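Kit de Sessão Pública Jorkard

Referência: 1009
Disponibilidade: em stock
Prazo de entrega: 5 dias úteis

O Kit de Sessão Pública destina-se a juntas de freguesia, associações ambientais e gabinetes de deputados que organizam debates sobre política climática e energética. Serve para sessões em que o público fala por ordem de inscrição e com tempo contado. Foi usado pela primeira vez em Drernside, em junho, numa discussão sobre o imposto sobre o carbono e os apoios à renovação de edifícios.

Conteúdo do kit
Temporizador de mesa com visor dos dois lados
2 microfones sem fios com base
17 placas de identificação reutilizáveis
Bloco de fichas de inscrição para o público
Urna desmontável para perguntas por escrito
Mala de transporte com fecho
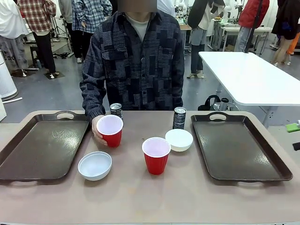 O temporizador funciona a pilhas ou ligado à corrente e pode ser regulado pelo moderador antes de cada intervenção. No fim do tempo, acende uma luz e, se a opção estiver ativa, soa um aviso curto. Os microfones têm base larga e ficam de pé num tampo comprido sem fixação. Copos de plástico, como o vermelho que está na mesa, e tabuleiros não fazem parte do kit e devem ser pedidos à parte, na secção de serviço de sala. As placas limpam-se com um pano húmido e aceitam marcador não permanente.

O guia do moderador, incluído na mala, foi redigido por Tamara Dmytriv e revisto por Shiyu Xiong. Explica como distribuir a palavra entre oradores convidados e público, como registar propostas de alteração e como tratar perguntas repetidas. Não toma posição sobre nenhum programa partidário.

Aluguer e compra
O kit pode ser comprado ou alugado por sessão. No aluguer, a mala deve ser devolvida completa no ponto de recolha de Florkisitz. Peças em falta são faturadas ao preço da tabela.

Compatibilidade
Os microfones ligam-se aos amplificadores Nechyporuk e a qualquer mesa de som com entrada XLR. O cabo é vendido em separado.

Contacto para encomendas institucionais: Myroslav Moroz
Página atualizada em 19/02/2020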